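Working Around Legged Machines in Furnished Rooms
Course handout for week 7, Forelano evening program in service robotics

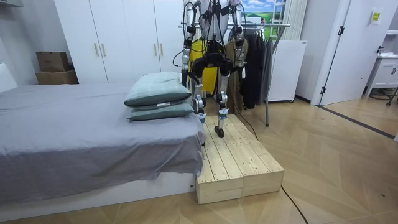 Līga Luik wrote back after reading the draft of this handout that she would put the floor before everything else. Her words were: "Start with what people walk on. Everyone wants to talk about emergency stops, and then they catch a foot on a cable on the way to press one." I have taken her advice, so the floor comes first this week, and those of you who were hoping for emergency stops will find them a little further down.

1. The floor and what lies on it

A furnished room is a friendlier place than a lab, and in some ways a harder one. There is a bed, there are doors that people like to leave half open, and there is a power or data cable that has to go somewhere. On a smooth parquet floor a black cable is easy to see when you are looking for it and very easy to forget when you are watching the robot's feet. Our house rule is that one person owns the cable for the whole session. That person walks the line of it before the motors are enabled, says out loud where it crosses the way to the door, and moves with it if the robot moves. Please don't share this job between two people! We tried it at Odcombe one February and each of them was sure the other had it.

2. Steps and raised surfaces

A low wooden platform makes a lovely test of stepping, and a single step's height is plenty for a first course. Before anyone stands a machine on one, go over it by hand:

Push each box sideways with your foot. If it slides, it isn't ready.
Where two boxes meet, feel for a difference in height along the joint.
Look at the gaps between slats and compare them with the toe of the foot.
Mark the edge you don't want crossed, and agree on who will call it.

Write down what you find, even when there's nothing wrong. Dalia Ots keeps the forms in the green binder, and she'd much rather have a dull form than none at all.

3. Soft furnishings

Students often treat a bed as a kind of safety mat, and I understand why, it looks so forgiving. A mattress will soften a fall for a person. For a machine with narrow legs it can turn a simple tip into a slow roll with the arms underneath, and the bedding may get caught in a joint. So keep pillows and loose covers out of the area the legs and arms can reach once motion begins, and treat hanging clothes the same way. A long coat sleeve on a rack is at just the height an arm swings through.

4. People, and where they stand

The operator stands where both the robot and the door can be seen. The cable owner stands on the cable side. Anyone else stays outside the taped line, and if there's no room for a taped line then there's no room for anyone else -- sorry, this does mean waiting in the hall sometimes. Keep 790 millimeters clear between the furthest reach of either arm and the nearest person, with the arms fully stretched in your measurement, even if today's exercise only has them hanging at the sides.

5. Stopping

Everybody in the room may call a stop, and the word is simply "stop." The operator presses first and asks afterward. Remember that a stop which cuts power to the legs may also mean the robot goes down, so talk through both kinds of stop with your group and decide beforehand which one belongs to which situation. Eglė Šimkus will run the drill with you, twice with the motors off and then once with them on.

6. For next time

Read the Neltby checklist (the short one, form 2928) and choose a room in your own home. Draw it from above, with the furniture, the outlets and the way out, and mark where you would put your operator and your cable owner. Rough pencil is fine. Justinas Kļaviņa has offered to look over drawings before class if you get them to him by noon, and spare copies of the form are on the shelf by the coat hooks.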